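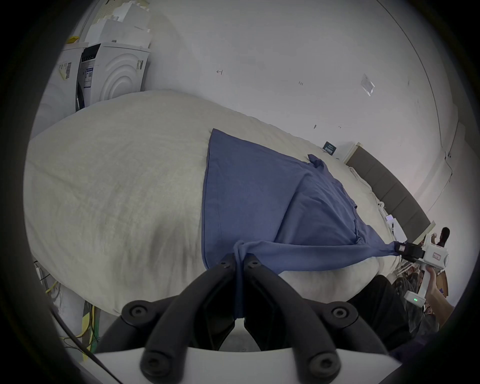

Plier les chemises sur le lit, faute de table

J'ai longtemps plié mes chemises debout, le menton calé sur le col, comme je l'avais vu faire chez mes parents. Le résultat tenait jusqu'au placard, pas plus loin. Depuis l'emménagement je fais tout sur le lit. La chambre sert aussi de buanderie pour le moment, le lave-linge est contre le mur, et il y a encore les blocs de mousse blanche de l'emballage empilés au-dessus des appareils. Je comptais les descendre en juillet. Ils sont toujours là.

La chemise bleue en coton est celle sur laquelle je m'entraîne. Elle marque vite, donc on voit tout de suite si on s'y est mal pris.

Le lit comme plan de travail

Un lit, c'est trop mou et trop bas. Il faut se pencher et au bout d'une pile on a mal aux reins. Par contre il y a de la place pour étaler les manches en entier, ce que ma table de cuisine ne permet pas. Le couvre-lit gris clair a une surface un peu pelucheuse, comme une serviette, et le tissu y glisse moins que sur un drap. Pour le coton c'est plutôt bien. Pour les pulls en laine je mets un drap dessus, sinon je passe la soirée à retirer les peluches.

Je pose la chemise en diagonale, le col vers la tête de lit. Ce n'est écrit dans aucun manuel, mais de cette façon les deux manches restent à portée sans faire le tour du lit. Mon lit a un côté presque collé au mur, ça joue.

Les manches d'abord

Je commence par tendre une manche en tirant sur le poignet, l'autre main sur le corps de la chemise. On tire doucement, dans l'axe. Si on tire de travers, la couture de l'épaule part vers le dos et tout le reste suit. Ensuite l'autre manche, même chose. Je lisse le corps du plat de la main, du col vers le bas, et je ne cherche pas à effacer tous les petits plis. Ceux-là partent sur le cintre ou sous le fer.

Pour les boutons, j'en ferme trois : celui du col, celui du milieu, celui du bas. J'ai essayé de tout fermer, je perdais un temps fou.

Puis je retourne la chemise, je rabats un côté vers le milieu du dos, je replie la manche le long du corps, et pareil de l'autre côté. Le bas remonte en deux fois. J'ai eu pendant un temps une planche à plier Sirnside en plastique, quinze euros. Elle marchait correctement sur les t-shirts, mais pour mes chemises elle était trop étroite et les manches dépassaient. Je l'ai donnée.

Le rangement

Les chemises pliées vont dans deux boîtes en tissu Andus, au fond du placard, debout et serrées comme des livres. Une boîte pour l'été, une pour le reste. Celles que je mets toutes les semaines restent sur cintre. J'ai compté une fois, par curiosité : 19 chemises, dont quatre que je n'ai pas portées depuis le déménagement. Elles sont dans un sac près de la porte et elles y sont encore.

À propos de la machine, on m'a demandé en commentaire à quelle vitesse j'essore. 1000 tours pour les draps et les serviettes, 400 pour les chemises. À 400 elles sortent lourdes et mettent plus longtemps à sécher, il faut avoir la place de les suspendre. Je les secoue deux fois avant de les mettre sur cintre et je ferme le bouton du col tout de suite.

Il me reste à trouver une vraie table pour cette pièce. J'en ai repéré une pliante, 80 de large, qui passerait entre le lit et le mur à condition de déplacer le panier. Je mesure ce week-end et je vous dirai.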